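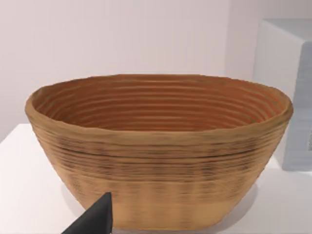 Ticket: Stuck red, Sameck belt and controller
Customer: Clementina Frade, Pelandale
Handled by: Takumi Hirano, Guerreiro Home Winemaking support
Status: Closed

Opening message from Clementina

Hi there! I bought the Sameck heating belt and controller from you in August, along with the Plarach red yeast, and I've got a ferment that has quit on me. I can't work out if it's the yeast, the controller or me, so I'm going to tell you everything and you can pick out the bits you need.

The wine is a Zinfandel, mostly, with a little Petite Sirah that my neighbor Armindo Tavares had left over (he crushes way more than he should every year and then goes looking for people with empty buckets). I pressed it and split it between three carboys. Two of them are bubbling away and smell wonderful. The last one, the five-gallon one that sits closest to the garage door, went quiet and stayed quiet. Hydrometer says 1.018. I checked it in the morning, I checked it again after dinner, I checked it the next day, and it's 1.018 every single time.

What I've done so far:

Gave it a good swirl to get the yeast back up off the bottom. Lots of gas came out, I got all excited, and then nothing.

Checked the airlock and bung. Swapped the bung with one from a happy carboy. No change, so it isn't just a leak fooling me.

Floated the hydrometer in plain water to see if it was lying. It reads right where it should.

Tasted it. Sweet, fruity, a bit prickly on the tongue. No vinegar, no rotten egg, no nail polish.

The controller says the carboy is at the temperature I asked for, which is what has me stumped. It's nice and steady. The little heating light comes on, goes off, comes on again, all very well behaved. So if the wine's warm enough and there's sugar left, why has it stopped?

I do still have a packet of the Plarach left over from the same order. Should I just throw it in?

Thank you!
Clementina

Reply from Takumi

Hi Clementina, thanks for all the detail. Please don't throw the dry packet in just yet. Dropping fresh yeast straight into a wine that already has a lot of alcohol usually just kills it. Three questions first:

Where is the controller's probe, and what is it touching?
Is the belt on all three carboys or only this one?
Did you add any nutrient, and when?

If you have a separate thermometer, please pull a sample from the middle of the wine and take its temperature on its own. 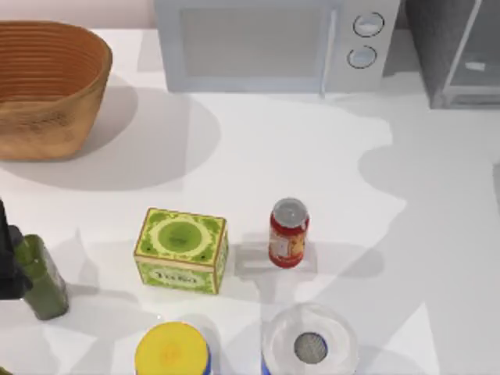
Clementina, same evening

OK so, the probe. It's taped to the outside of the glass, and when I went out with a flashlight to see exactly where, I found it had slid down and the tip was tucked right behind the belt. I think you can see where this is going.

The belt is only on this one. The other two are further into the garage against the house wall, and they've never needed any help. This one gets the draft every time somebody opens the door, and somebody is always opening the door.

Nutrient: yes, one dose when it first got going. I was supposed to do a second dose and I can't swear that I did. My notebook has a line for it and no check mark. Leonilde Barreto from my wine club tells me that means I didn't do it, and she's known me a long time.

I pulled a sample from the middle with the wine thief and it was cold. Not just cool, properly cold in the glass, like a white you'd pour at lunch. Meanwhile the controller was sitting there showing me a lovely warm number. So the probe was measuring the belt, the belt was shutting itself off after a minute, and the wine has been shivering in there this whole time!

I've moved the probe to the opposite side, halfway up, with a folded washcloth taped over it so it reads the glass and not the garage air. Heating light has been on solid since then. I also put an old moving blanket round the sides of the carboy, well clear of the belt, and stuffed a towel along the bottom of the garage door.

Reply from Takumi

That sounds very much like the cause. The probe position you have now is the right one. Keep the blanket off the belt itself, as you have done, and let the wine come up slowly. Please wait until the sample thermometer and the controller agree before you do anything else. If it starts up by itself, leave it alone. If it's warm and still quiet after a day, we'll build a starter. Let me know.

Clementina, two days later

Warm now, and the controller and my thermometer agree at last. Still quiet, though. I got a few lazy bubbles yesterday and let myself hope, but I think that was just gas coming out as it warmed up. Hydrometer hasn't moved.

So let's do the starter. I read the sheet you attached and I have some worries about it, because it was clearly written by somebody with a lab bench. Can I use tap water? How do I know when the starter is "active"? And it says to add the stuck wine to the starter a bit at a time and never the other way round. Does it really matter which one gets poured into which? (Mehrangiz Kiani at the club says she dumps it all in together and it's fine. She also lost a whole batch last year, so I'm taking that under advisement.) 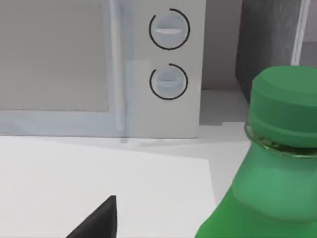

I went ahead and gathered up what I need for the starter so I can begin as soon as I hear from you. The sheet says to have the water warm and the juice at room temperature, and my jug of juice has been in the fridge. My plan is to warm the juice in the kitchen microwave, and I want to check that's not a terrible idea. It's a plain white one with two round dials, one above the other on the panel by the door, so there's no punching in an exact number of seconds on it and I'd be going in short little bursts and stirring in between. Would you use the gentlest setting, or should I stand the jug in a sink of warm water and be patient? I'm not good at patient but I can do it for this.

Reply from Takumi

The sink is the safer choice. A microwave heats unevenly, and a hot spot can hurt the yeast if you pitch into it. If you do use it, warm the juice before any yeast is involved, stir very well and check with your thermometer before you pitch. Never put the starter itself in.

Tap water is fine if it doesn't smell of chlorine. Active means a steady cap of foam and a bready smell.

And yes, the pouring order matters. The yeast needs to meet the alcohol gradually. Add a small amount of stuck wine to the starter, wait until you see it foaming again, then add more. When the starter is mostly wine and still working, it can go into the carboy. Nothing personal against your club member's method.

Clementina, next update

Sink it was. I put the jug in, went and folded laundry, came back and it was perfect.

Starter log, for your records, or more likely for mine next year:

Morning: yeast in warm water, left to sit, looked like mud. Then it puffed up and smelled like a bakery. Added juice.

Lunch: foaming. First splash of stuck wine went in. It sulked for a while and then picked right back up.

Mid-afternoon: second splash, a bigger one. Same story, less sulking.

Supper: it was more wine than starter by then and still going. I put it in a bigger jar because I could see how this was going to end on my floor.

Bedtime: another good pour of wine. Left it covered with a clean cloth.

I haven't given the carboy any more nutrient. Your sheet says not to add much this late, and I wasn't sure if "much" meant a pinch or none at all. Which is it?

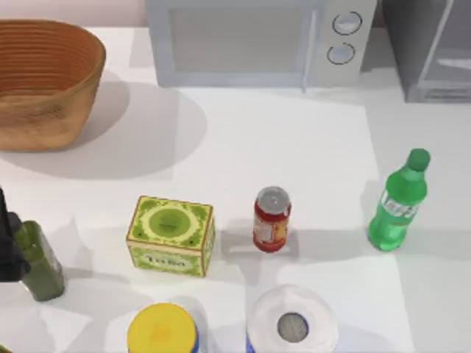

Reply from Takumi

None in the carboy, please. Late nutrient mostly feeds things you don't want. If you gave the starter a little at the beginning, as the sheet suggests, that's plenty. Your log looks good. Go ahead and pitch.

Clementina, after pitching

It's going! I poured it in gently, gave it one slow stir with the handle of my long spoon (sanitized, I promise) and went to bed telling myself not to expect anything. I went out before coffee and the airlock was ticking. I stood there in my slippers and watched it like a TV show. Armindo came over to see it too and said it smelled better than his, and I'm writing that down in the notebook with a check mark next to it.

Hydrometer is finally under 1.018. Not by a lot, but under!

One more thing for you to pass along. The leaflet in the Sameck box shows the probe taped to the carboy, but the drawing is tiny and the belt isn't in it at all. A line saying to keep the probe away from the belt would have saved me a lot of staring. I went over mine again with a magnifier in case I'd missed it, and it isn't there.

Reply from Takumi

Very glad to hear it. I've sent your note about the leaflet to the people who pack the kits, and we'll add a slip to the ones on our shelf. Keep the carboy warm until it's dry, then you can take the belt off and treat it like the other two. I'll keep this open until you confirm.

Clementina, last one

Dry! It took its sweet time over the last little bit, but it's had the same low reading several days running and there's no sweetness left when I taste it. It's a touch rougher than the other two, so I'm keeping it separate for now and will decide on blending after I rack. The belt is off, wiped down and back in its box, and I've written KEEP PROBE AWAY FROM BELT on the lid in marker.

You can close this one. I'll probably be back to bother you about oak – I have questions about the cubes versus the staves – but I'll start a new ticket for that.

Clementina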